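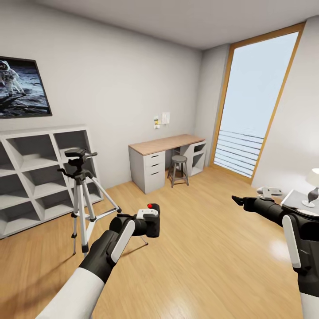
Couldn't I just caulk the whole thing shut and call it waterproof, a reader asked under the page on porch lights. You could. You would also have a box full of condensation with no way out and an outlet you can't plug anything into, which does cut down on wear.

So, a page on swapping out a dead or weather-beaten outlet on a garden post. I did mine in May, on a post that had been holding up a Plomport box since before we bought the house. The original cover had a spring door that closed like a tired eyelid. The ants loved it.

## Before you start

This page assumes the wiring to the post is sound and you're only replacing what hangs on the end of it. If the cable coming up out of the ground is cracked, chewed or mysteriously warm, stop and call an electrician. Same goes for aluminum wire, a box with no ground, or any wire color that makes you say "huh."

Check with your local building office too. Some towns want a permit for this and some look at you strangely for asking.

You'll need:

- a weather-resistant GFCI outlet, marked WR on the face
- an in-use cover, the deep bubble kind that closes over a plugged-in cord
- a non-contact voltage tester, plus a plug-in tester with the little lights
- screwdrivers, wire strippers, needle-nose pliers
- a fresh gasket, if the cover doesn't come with one
- a cable connector rated for wet locations, if the old one is shot
- a cup for the screws

The cup is not optional. My lawn has eaten two box screws and shows no remorse.

Match the outlet to the circuit. Mine is on a 15 amp breaker with 14 gauge wire, so a 15 amp outlet went in. Don't buy the 20 amp version because it sounds sturdier.

## Step 1: Kill the power, then doubt yourself

Turn off the breaker. Go out to the post and test the outlet. Before you trust the tester, try it on something you know is live, then on the dead outlet, then on the live thing again. It feels like superstition and it's standard practice.

My panel had the post labeled "yard (?)" in a previous owner's handwriting. It was the third breaker I tried. Tape the right one in the off position and tell everybody in the house.

## Step 2: Take off the old hardware

Cover screws first, into the cup. If they're rusted, give them some penetrating oil and go have lunch. Pull the outlet out by its metal ears, and test every wire in the box again before your fingers go anywhere near them.

Take a picture of the wires now. If there are two cables, you need to know which one brings the power in. On a GFCI the incoming pair goes on the terminals marked LINE. If you can't tell which is which from the old connections, that's a job for somebody with a meter and the habit of using it.

Clean out the box. I found leaf mush, a spider the size of a quarter and a folded Usman instruction sheet for a sprinkler timer we don't own.

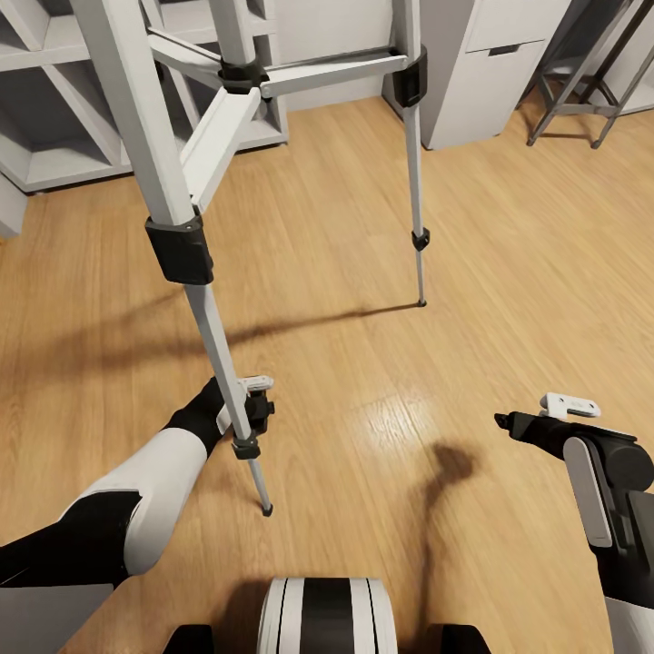 Now look at where the cable enters the box, the part most people skip. The connector should hold the cable firmly without crushing it, and the gland should be snug all the way around. Think of the big black clamp on that tripod leg, right where the thicker part meets the thinner one: it wraps the tube, so there's no lopsided pinch on one side. You want your gland seated with the same even grip. If the cable slides when you tug it, or the rubber has gone hard and shiny, replace the connector.

## Step 3: Wire the new outlet

Strip the ends to the length shown on the gauge on the back of the outlet. There really is a gauge back there. I spent years eyeballing it like an artist.

1. Ground (bare or green) to the green screw.
2. White to the silver LINE terminal.
3. Black to the brass LINE terminal.
4. If a second cable carries power on to something else, its white and black go to LOAD, usually under a strip of yellow tape.

Tighten the screws properly. The Fasilberg outlet I bought prints its torque figure on the back in lettering meant for hawks, so bring your reading glasses and a torque screwdriver if you have one. Then tug each wire. Any wire that comes out now was going to come out later, at a worse time.
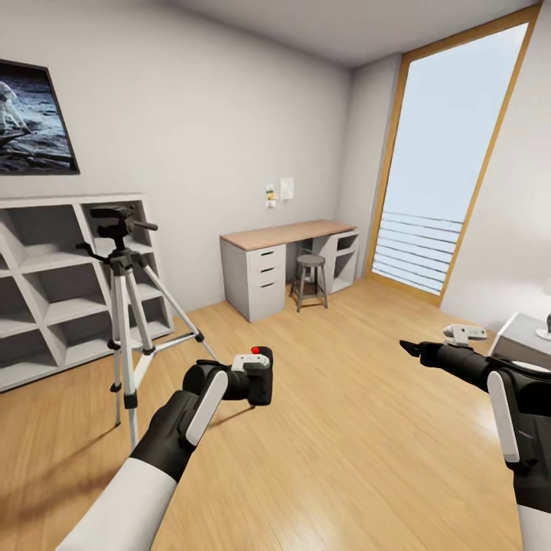 Fold the wires in behind the outlet like an accordion, ground first and farthest back. Don't lean on it with your full weight. If it won't go in, the box may be too small for what you're asking of it; a GFCI is a good deal fatter than the plain outlet it replaces, and old boxes were built for skinnier times. A deeper box costs less than a nicked wire.

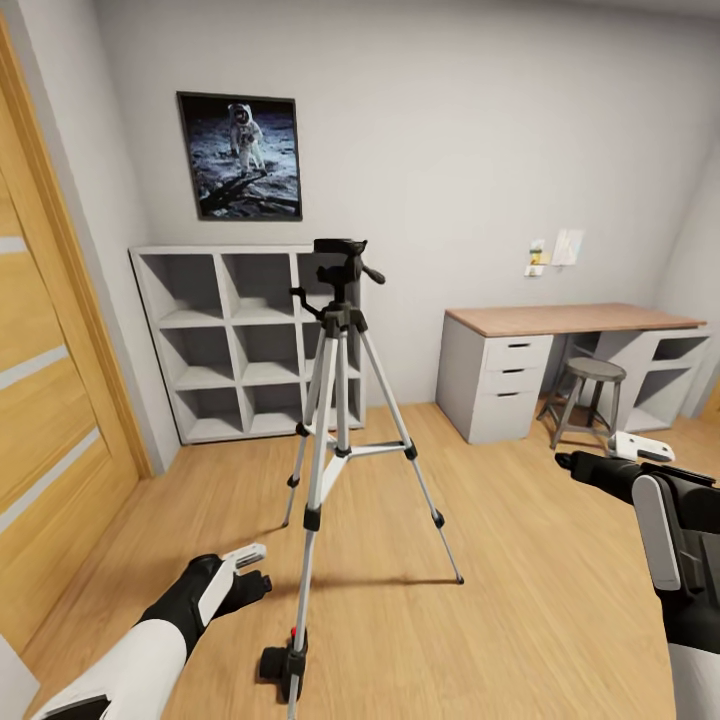 ## Step 4: Fit the gasket and cover

Wipe the rim of the box until it's clean and dry. Lay the gasket flat, with no folds at the corners, and set the cover's base plate over it. My cover is a Vurnik 2597, and it came with enough plastic inserts to fit any outlet shape ever sold, plus one I believe is decorative. Use the one for the rectangular GFCI face and keep the rest in a drawer until you move.

Check which way the door hinges before you tighten anything. The cord should leave through the slots at the bottom. If your slots point at the sky, take it off and start this step over. I speak from recent experience.

Snug the screws a little at a time, going back and forth across the plate. Stop when the gasket is evenly squeezed. Leave any drain hole at the bottom open, however badly you want to use up that tube of caulk.

## Step 5: Test it

Turn the breaker on. Press RESET, then plug in the tester with the lights and compare the pattern with the chart on its side. Press TEST on the outlet: the power should cut out with a click. Press RESET to bring it back.

If it won't reset at all, the usual suspect is LINE and LOAD swapped. Breaker off, test, open it up, look at your picture.

Then plug in whatever normally lives out there and close the door over it. It should latch without trapping the cord. Mine runs a string of 27 patio bulbs, one of which has never worked on any outlet, old or new.

Test the GFCI once a month. I do it when I mow, mostly as an excuse to stop mowing.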